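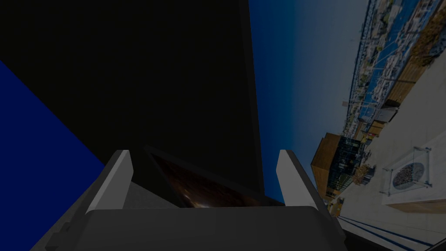
I have been paying for Cletatance out of my own workshop's money since April, and I would like to say a few kind things about it and a few less kind ones, because most of what I've read on the subject has been written either by people who sell simulated practice for robot arms or by people who have never had to share one real arm between four impatient colleagues and a customer who rings before breakfast.

For anyone who hasn't come across it, Cletatance is a subscription service from Mavley. You pay 207 pounds a month, you get a virtual arm with a two-fingered gripper, a view from just behind the fingers, and a library of scenes to work in. At the time of writing the library stands at 1,066 of them. You can drive the arm yourself with a pair of hand controllers and save what you did, or you can let a trained program have a go and watch how it gets on. We do both. Our own trade is small and dull to describe at parties (we set up arms for businesses around Dovwood that pack and sort things, mostly things in boxes) and the work we do inside Cletatance is the same work, only with nobody's stock getting squashed.

My opinion, put plainly so that you can stop here if you've a kettle on, is that it is worth the money for a workshop like ours, that it is sold as something slightly grander than it is, and that Mavley should spend next year on touch and leave the scenery alone for a bit.

Let me start with the scenery, as it's the first thing anyone comments on. Our customers look over a shoulder at the wrist view and want to know why there's a marina in it. The backgrounds are wraparound outdoor places, all sky and paving and handsome wooden buildings, and when the wrist rolls over they roll over too, so that you find yourself lining up the fingers on some dark flat object with the horizon standing on end and a great many white boats sliding down the side. It made one of us feel quite ill in the first fortnight. I have grown very fond of it. Having the world behind the work change so completely is good for a program that is supposed to be learning about the object and the fingers, and we have seen ours stop fussing over what was behind the bench once it had been fed enough variety. Before that, we had an arm that worked beautifully until a customer painted a wall. I won't pretend we measured this the way a university would. We moved the thing from one building to another and it carried on, and the old one wouldn't have done.

The lighting I am less sure about. A lot of the scenes come out a bit dim up close, and black objects in particular go so evenly black that you lose all sense of where one face ends and the next begins. You can argue that this is fair practice, and Gerd Wegener, who does most of our driving, does argue it, usually while I'm trying to eat. His view is that real warehouses are full of black plastic under poor lamps and that a learner who has been spoiled with nice clear edges will come to grief in one. He may be right. My own feeling is that a real black box is hardly ever that black. It has dust on it, and a scuff, and a bit of tape somebody didn't quite peel off, and your eye hangs on to those. When I'm driving I should like a scuff. Glossy things, on the other hand, are done with real care, and the little warm streaks you get on a shiny dark face are convincing enough that our program used to treat them as part of the object, exactly as it does with the real thing. I call that a compliment to Mavley, although it cost us a week.

Now, touch. The fingers in Cletatance are plain pale blades, rigid as you like, and you can't change them. Closing them on something tells you that contact has been made and very little else. Our actual fingers have rubber pads on them which wear down and go shiny, and which grip differently in the afternoon from how they gripped in the morning, and so much of what makes a good operator good is a feel for all that. You can't learn it here. I watched a young man who joined us in the summer spend his first days getting wonderfully smooth on the virtual arm, lifting thin flat things by their edges at angles I wouldn't have tried, and then go to the real one and drop the first box he picked up, and the second, and go rather pink. He was perfectly all right by the end of the week, and he was certainly quicker to learn than I had been. But he'd been told by the brochure, more or less, that he was already trained, and it wasn't kind to let him think so.

That is my main quarrel with how it's sold. The phrase Mavley uses is "ready for the floor", and I do wish they would drop it. What you are ready for after a month of Cletatance is to begin on the floor without being frightened of the controls, and that's a lovely thing to have! I would happily pay for that alone. Think how long it takes to stop looking at your own hands, and to believe in your bones that the view is coming from the wrist and will tip when the wrist tips. Doing that part on a machine which can't hurt itself or anybody else, on a wet morning, with a mug of tea within reach, is a small luxury and I'm grateful for it.

It has to be said that there are other ways to spend the money. We looked hard at Khasawneh before we signed, which is a kit you buy once and run on your own computer, and which lets you put in your own fingers and your own objects, pads and wear and all if you have the patience to describe them. I liked the people very much. I also lost most of a month to it, on and off, and at the end of it I had one scene that looked like the inside of a fridge. If you have somebody in the building who enjoys that sort of thing and can be spared, I would go that way without much hesitation, and in 2 years you'd be better off in every respect. We haven't got such a person, or rather we have got one and he's Gerd, and if I let him near it I'd never see him again.

There's the matter of getting your recordings out, too. Everything we drive is saved, and we own it, and that is written down clearly in the terms, which I read twice. But to fetch a batch down to our own machines took 11 separate steps when I last did it, and one of them was an email. For a service whose whole purpose is the making of such recordings I find this very odd. I wrote to Mavley and had a friendly answer from a real human being, who agreed with me and said it was on the list. I have been on lists myself and I know how long they can be.

People sometimes ask me whether it bothers me, this pretend work, with arms that don't exist picking up objects that don't exist beside a harbour nobody has moored in. I had a grandfather who taught joinery and he made his lads cut joints in scrap for a whole season before they touched anything that was going into a house. Nobody called it pretend. It was called scrap, and some of it was very well made, and it went in the stove. I think of our saved sessions in rather the same way, except that these days the scrap gets used – the program learns from every one of them, the clumsy ones included, so I suppose we do a little better than the stove.

So we've renewed for the winter. I've asked for softer fingers, a scuff or two on the black things, and an export button that is a button. If you're a workshop of our size and you are wavering, take a single month, put your newest person on it and your oldest, and keep the real arm switched on across the room so that they can walk over and try the same lift straight away. And whatever the brochure says, let them drop a few boxes before you send anybody out to a customer.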